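How to put memory into an old desktop without upsetting it

Adding RAM is the upgrade people recommend to relatives, on the grounds that it takes ten minutes and can't go wrong. It can go wrong in several small and boring ways, and most of them come down to pushing on the wrong thing at the wrong moment. I've done the lot. What follows is the order I now do it in.

Before you start

Find out what the machine takes. DDR2, DDR3 and DDR4 sticks look much alike to anyone with a social life, but the notch in the bottom edge sits in a different place on each, and no amount of leaning will persuade one into a slot meant for another. The maker's manual will tell you the type and the largest size it will accept. If the manual has gone, take out a stick that is already in there and read the label.

You will want a screwdriver if the side panel is held on by screws, a torch, and a table with more free space than you think is reasonable. You will also want somewhere to put the parts. The top of the case doesn't count, and neither does your knee.

1. Shut down properly. Switch off at the wall, pull the power lead and hold the power button in for a few seconds to let whatever is left drain away. Unplug everything else at the back while you're there. If you don't trust yourself to remember which lead went where, and you shouldn't, take a picture with your phone.

2. Lay the tower on its side with the removable panel facing up. I know people who do this with the case standing on the floor and their head under the desk. I have been that person, and I have dropped a stick of memory into a power supply fan guard.

3. Touch bare metal on the chassis before you touch anything green. Do it again each time you come back from making tea.

4. Find the memory slots. They are long, thin and parallel, usually near the processor socket, with a latch at one or both ends. If there's a fat bundle of cables lying across them, ease it to one side. Tugging at the SATA cables is how an afternoon's memory upgrade becomes an evening's missing hard drive.

5. Check which slots to use. On a lot of boards with four slots, two sticks should go in as a pair in matching slots, and these are often the same colour to give you a hint. When all four are the same colour you get no hint, and it's back to the manual or the tiny printing on the board.

6. Open the latches. Press them outwards until they lean away from the slot. Some boards have a latch at one end only, and the other end stays put however sternly you address it.

7. Hold the stick by its edges, upright over the slot, and line up the notch with the bump. Look twice. If it's the wrong way round, turn it round.

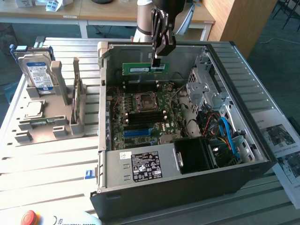
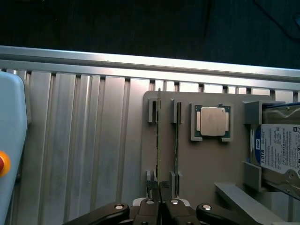 Memory over an open Dell board, and parts standing on edge in their holder.

8. Lower it in and press down on both ends of the top edge with your thumbs. It needs a firmer shove than feels polite. The latches should swing up and click. If one end clicks and the other doesn't, take the stick out and start again, as a half-seated one is the most common reason for a black screen afterwards.

9. Leave the panel off for the moment. Plug in the power, screen and keyboard, and start it up. Look in the BIOS for the total. If the figure is right, switch off, unplug, refit the panel and put the leads back.

If nothing happens, or it beeps

Take all the memory out and try one stick in the first slot. If it starts, add the rest one by one. If it beeps, write down the pattern of beeps and look it up for your model. Wiping the gold contacts with a dry, lint-free cloth sometimes works and always makes you feel you are doing something.

A note on parts holders

A stick laid flat on the desk will end up under a mug. Something with slots that keeps boards on edge is far better, and a toast rack will do if it's plastic. Loose processors want a tray or socket holder of their own, with nothing rubbing against the contacts. My own holder was made by Stepan Harasym from an offcut, and it has outlived two of the computers it was made for.

Old sticks can go in an anti-static bag with the size and type written on the outside. Mine just says "RAM", which I regret every time I open the drawer.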